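Brekel arm build – simulator first, garage second
Workshop & Home Builds > Arms and Grippers

stullholm_shed
08/04/2026
Progress, of a sort. The real arm is still in a crate under the bench waiting for a shoulder bearing, so I've been doing the whole thing in the simulator in the evenings. I've got the gripper model in, wrist view working, and a test cube to annoy it with. Two grabs from the same evening below. Opinions welcome, including the rude ones.

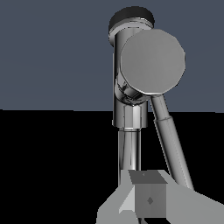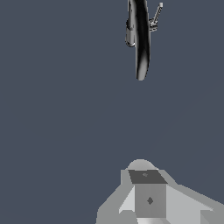

Wrist view, both of them. Cube in the fingers in the first, black curved part overhead in the second.

hurkeck
Why is everything chrome? It looks like a bathroom showroom.

stullholm_shed
Default material on the imported arm. I turned the reflections off once and couldn't tell one link from the next, so they went back on. The floor is plain black because I haven't made a floor.

old_horrocks
Nice to see somebody do this before cutting metal. I did it the other way round in January and have a very expensive bracket holding the shed door open.

One question. What is your grip actually set to? A cube that sits that deep between the fingers will stay put in a simulator whatever you do. It's when you take it near the tips that the lies start.

stullholm_shed
Friction is at whatever it shipped with. Contact solver is doing 1000 steps a second and the fan on this laptop would like a word with me.

J_Mapplebeck
Then I'd disagree with old_horrocks, politely. Default friction is usually far too generous at any depth. I had a cube hanging off one finger for a whole weekend and thought I was a genius. Halve it, then halve it again, and see if it still lifts.

old_horrocks
Joanne, halving a number you don't know gives you another number you don't know. Put a bit of the real pad on a tilting board, see what angle the block slides at, use that. Ten minutes' work and a protractor.

J_Mapplebeck
He hasn't got the real pad out of the crate, Keith.

old_horrocks
It's under the bench, not in Norway.

hurkeck
What's the second one meant to be? From there it could be a handle off something.

stullholm_shed
Part of the target set, it's on my list to grab next. Curved things are a pain. The collision shape I've got for it is a string of boxes, so the fingers will be touching something that isn't quite where it looks.

torque_and_tea
Do a convex decomposition and keep it under 20 pieces. I let mine run to 573 and it took longer to load than the arm took to print.

Also, your gripper is all flat grey and so is your cube. If you're planning to find the cube by camera later on, give it a colour. Any colour. The little diamond on the front face isn't going to save you.

stullholm_shed
Fair. It was going to be orange and then I forgot.

hurkeck
Still say simulate less, build more. I've been on this board for years and the number of finished simulated arms far outstrips the number of finished arms.

old_horrocks
You've got 1121 posts and no arm of either sort.

hurkeck
I'm in the planning stage.

J_Mapplebeck
stullholm, if you do get a slide angle off the pad, post it please. Mine are the same Brekel pads and I'd like to know how far out I was.

stullholm_shed
Will do. Crate comes out on Saturday, assuming I can shift the mower. Orange cube tonight.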